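Paint, doors and a slow January

Well, I finally finished the hallway! Those of you who have been getting this newsletter since the Oriver days will remember that I promised myself I'd do it before the holidays, and then January came and went and I still had tape on the baseboards. It took me 10 evenings in the end, most of them spent on my knees with a two-inch brush and a podcast going.

The color is called Salero, and I love it more than I expected to. It's a sort of dusty off-white that goes a little pink after dinner when the lamps are on. I very nearly went with a dark blue (I had 88 paint chips on the fridge at one point, so I did consider most things) but our hallway gets hardly any daylight and I lost my nerve.
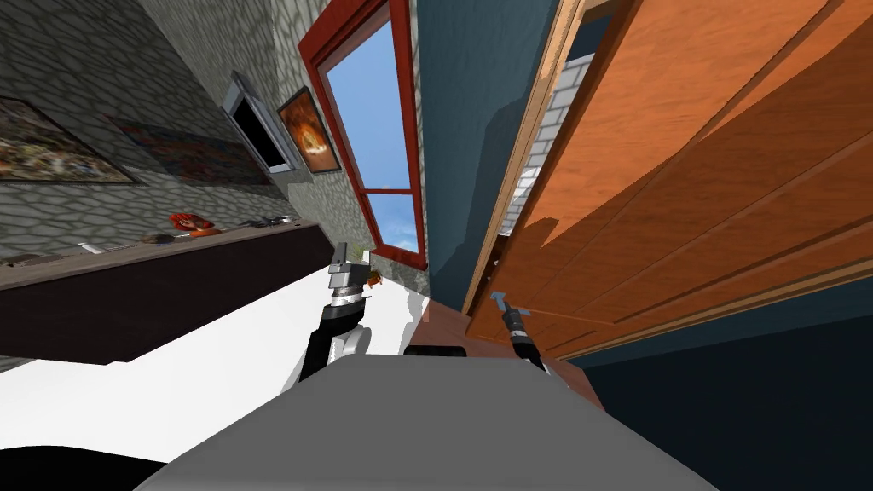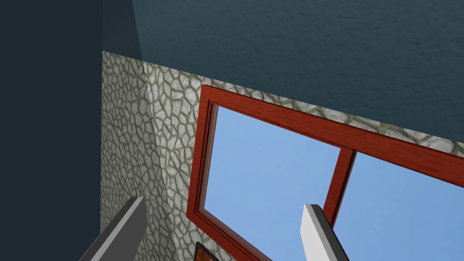
The trim was the slow part. I sanded it, wiped it down, gave it two coats and then found a drip on the inside edge that had dried hard, so that bit got sanded again. If you're doing yours, put a lamp on the floor while you work - drips show up so much better with the light coming from below.

The paint came from the little store on Bondarchuk Street, and they mixed me a small extra jar for touch-ups without my even asking. I've written the color and the room on the lid this time, so I won't be guessing again in three years.

Next up is the closet under the stairs. I'd love to hear what you've done with yours, so hit reply and tell me, especially if you've found a decent way to store boots!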